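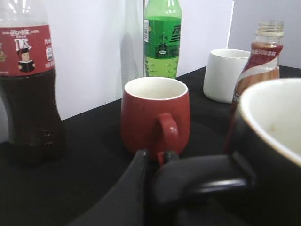 Set-Up Guide » Section 4: The Drinks Corner

Home | Getting Started | Kitchen | Guest Rooms | Contact

Reading time: 5 minutes

If you've just finished Section 3 (the linens, sorry, I know it was long), you can relax a bit, as the drinks corner is my favorite part of getting Kestthorpe ready for guests. It's one dark tabletop against a pale wall, a few bottles of soda and some mugs, and when it's done well people walk straight over to it before they've put their bags down! I've set this corner up more times than I'd like to admit, and the steps below are how I do it now.

You'll want a clean tabletop, the soda for the stay, the mugs, two microfiber cloths (one damp, one dry) and the key to the supply closet. The key is on hook 38. If it isn't on hook 38, ask Ruairí.

4.1 Clear and wipe the top

1. Take everything off. I mean everything, including the little Desto coaster tin that everybody slides to one side and wipes around.

2. Go over the top with the damp cloth, back to front, and get right into the line where it meets the wall. Sugar likes to live there.

3. Dry it straight away with the other cloth. A black surface shows every streak, and it shows them worst in the evening with the lamp on, so crouch down and look across it from the side before you move on.

CAUTION: No scouring pads, please, and nothing with bleach in it. Yolanda Londoño found an old can of powder cleaner under the sink in September and very kindly threw it out for all of us.

4.2 Put out the bottles

1. Pick one cola and one lighter soda. I love having a dark drink and a pale greenish one on the same table – they look cheerful together, and even if a guest can't read a word of the Chinese on the labels, they can tell which is which from across the room. The red label and the green label do the work for you.

2. Wipe each bottle down before it goes on the table. The bases pick up dust in the closet and leave rings.

3. Stand the green bottle toward the back, close to the wall, and bring the cola out to one side. If you line them up shoulder to shoulder it starts to look like a store shelf (Wálter Giraldo did this for a whole week and I still tease him).

4. Turn the labels to face the room. The cola with the little cartoon reader on it, the dark-haired one holding up a book, should always face out. Kids spot that one right away and want to know what the book is.

5. Check the caps. Snug is fine, you don't need to crank them.

Note: Soda comes out of the closet at room temperature and that's how it goes on the table. Anybody who wants it cold can use the small fridge, and the ice tray instructions are in Section 6.

Note: Please don't swap in drinks from the staff shelf. The guest soda is on the order sheet under item 899 and the staff soda isn't on any sheet at all, so when they get mixed up I'm the one sitting there with a calculator.

4.3 Set out the mugs

1. Check every mug with your fingertip, all the way around the rim. You'll feel a chip long before you see it, especially on the cream-colored insides.

2. Start with the speckled red mug. I put it in the middle, out in front of the green bottle, with the handle pointing out toward the room and a touch to the right. It's an easy grab for most people, and the red picks up the red on the cola label (I didn't plan that, but I'll take the credit).

3. Work outward from there. Leave enough space to get your whole hand around each mug without knocking its neighbor. If you have to pinch the rim to lift one out, they're too close.

4. Mugs go right way up, never stacked. I know upside down keeps the dust out, but it traps damp underneath and the matte ones get a smell. If the room is going to sit empty for a few days, leave the mugs in the cupboard and do this step on arrival day.

CAUTION: Lift the mugs, don't slide them. The unglazed ring on the bottom of some of them will scratch the top, and a replacement panel from Ospina cost us 546 last time, before delivery.

4.4 Last look

Step back to the doorway and look at the whole corner the way a guest will. Are the labels facing you? Can you see the handle of the red mug? Is there a cloth left behind? (There is always a cloth left behind. It's usually mine.)

If something looks off and you can't put your finger on it, try moving the cola an inch farther to the side. I don't know why this works so often, but Elaheh Jalali swears by it too.

4.5 Between guests

Open bottles go out, even if there's plenty left. Pour what remains down the sink, rinse the bottle, and put it in the recycling. Unopened ones can stay on the table after a wipe. All the mugs get washed, used or not, and the red one goes in by hand, in warm water with the Ciltus soap. I've stopped trusting the dishwasher with matte finishes.

Write any breakages in the green notebook with your initials. Édgar Villca reads it when he does the ordering, so "a mug broke" is less help to him than "speckled red mug, handle came off."

Section last updated October 3, 2020

Related sections
Section 3: Linens and Towels
Section 5: The Bookshelf and Games
Section 6: Small Fridge and Ice Trays
Section 9: Breakages and Reordering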